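Home | Waters | Species | Methods | Records | Random page

Landeg Water

Last updated: April

Landeg Water is a stillwater coarse and predator fishery on the low ground between Drilitz and Tredoten. Best known for pike and winter roach. Formed when the old gravel workings flooded, then joined to the smaller Flustano pit by a cut wide enough for a rowboat. The two are fished on one ticket and most anglers treat them as one lake, though the Flustano end fishes very differently.

Location and layout

Long and narrow, running north to south. East bank is the road bank, with parking and most of the built pegs. West bank is walk-in only, through the alders, and floods after heavy rain. Depth drops off fast on the east side, slow on the west. There is a gravel bar near the middle, opposite the old loading ramp, and a deep hole at the dam end that holds fish in frost.

The Flustano pit is shallow and silty, with lilies over most of it by midsummer. Bottom is soft. Wading is banned.

Species

Pike, perch, roach, rudd, tench, bream, a few carp. Eels are present but seldom targeted. Roach school up in the deep hole from the first hard frosts and the pike follow them. Tench are nearly all caught in the Flustano pit, at dawn, close to the lilies. Rudd and roach hybrids turn up often enough to cause arguments at weigh-ins.

Bream numbers fell after a fish kill one hot summer, when oxygen levels crashed overnight. The club restocked with 300 young bream and 200 tench the next spring. Tench took well. Bream less so — they stayed small for years and most matches are still won on roach.

Methods

Winter: sea deadbaits on the bottom for pike, or a float-legered smelt fished up against the bar. Lures work when the water is clear, poorly when it colors up. Wire traces are compulsory on all pike rigs, two treble hooks maximum, barbs crushed.

Summer: pole or waggler close in, with hemp and caster. Maggots get eaten by tiny perch before they reach bottom. Corn is the usual answer to that. Boilies are allowed, nuts are not.

Night fishing is allowed on the east bank for members holding the night permit. Overnight temperatures in the valley run well below the town, even in early summer, and the permit notes advise spare layers and a dry change of clothes.

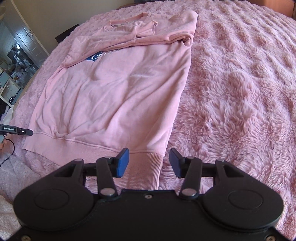 Long-sleeved sweatshirt with ribbed collar.

Fires are not allowed on any bank. Stoves are fine if kept off the grass and off the peg boards.

Matches

The Drilitz Shield is the main event, held each winter over two legs, one on each side of the lake. Pegs are drawn on the morning. Pegs at the dam end have produced most of the winners, so the draw was changed to make sure no one gets that end twice.

The Tredoten Open is a summer match on the Flustano pit, smaller and more relaxed. Juniors fish free. It was droped for two seasons because of low water and came back with a shorter match length.

A pike day is held in late winter. Teams of two, longest fish wins, no weighing. Unhooking mats and long forceps are checked before the start.

Access and permits

Day tickets are sold in advance only, none on the bank. Club membership is capped at 300. At the last count it stood at 287, so the waiting list is closed for now and new members are taken on application. Gate code changes every spring.

Boats can be launched from the ramp, oars or electric motor. No boats in the Flustano pit at any time. The track past the second gate is rough and floods, low cars get stuck.

Conservation

Weed is cut once a year, by hand, outside of the spawning season. Signal crayfish have not been recorded but nets must be dipped at the gate anyway. Cormorants feed heavily here in cold spells and brush bundles were sunk along the west bank to give the roach some cover. Whether they help is disputed.

See also: Winter roach; Deadbaiting; Flooded gravel pits

Reader comments (3)

tightlines_ed: Bar is further south than this says. Line it up with the pylon not the ramp.

marshperch: Fished the dam end in the frost, roach every cast til 2pm then a pike moved in and that was that. Great place!

Quill Float: does anyone know if the night permit covers the west bank now?? sign at the gate says one thing and the ticket says another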